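Workshop tips: plastic gears on a bench rig

Quick one this week, bench is a mess and I've got 30 other jobs waiting. Few notes on plastic gears, seeing as people keep asking at the Prusine shed nights.

Keep the shaft clean. Wipe it with a rag and a bit of metho before the gear goes on. Any burr on the end, take it off with a fine file or you'll score the bore and then it wobbles forever.

Never belt it on with a hammer. Press by hand, or use the vice with soft jaws and a socket over the hub. Push on the hub only, never the disc. Discs flex. Ask me how many I've cracked.

Fine teeth hate grit. Old toothbrush, dry, once round both sides. No solvents on the coloured ones until you've tried a dab somewhere it doesnt matter, some go cloudy.

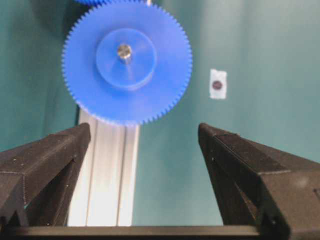
Clementina Tavares
Workshop editor

Big gear, metal shaft through a raised hub, aluminium extrusion post underneath. I like extrusion for this sort of thing. Slots let you slide your brackets up and down till the mesh feels right, then nip it all up. Try doing that with holes drilled in pine.

Setting the mesh: strip of ordinary printer paper between the teeth, push the gears together, tighten, wind the paper out. Should come out creased but not torn. Torn = too tight. No creases = too sloppy, start again.

Turn the whole thing by hand first, full turn, slowly. Tight spot in the same place every time usually means the gear's off centre or the shaft is bent. Tight spot that moves around, look for swarf in the teeth.

Lube. Plastic on plastic, often none needed. If it squeals, a smear of silicone or PTFE grease, not the spray stuff from the car shelf, some of it attacks plastic. Wipe off the extra or it grabs every bit of sawdust in the garage.

Extrusion grooves fill up with rubbish. Paddle pop stick with a rag round it, run it down each slot. Cut ends are sharp, put caps on or a bit of tape, specially if kids are about.

Spare T-nuts in a jar with the lid ON. Dropped 5 behind the bench in April, still finding them.

Ruth Rudd wrote in asking about glueing a loose hub. Wouldn't. Flat on the shaft and a grub screw, tighten it gentley, check it again after a day's running.

Next time: drill bits, and which ones to chuck.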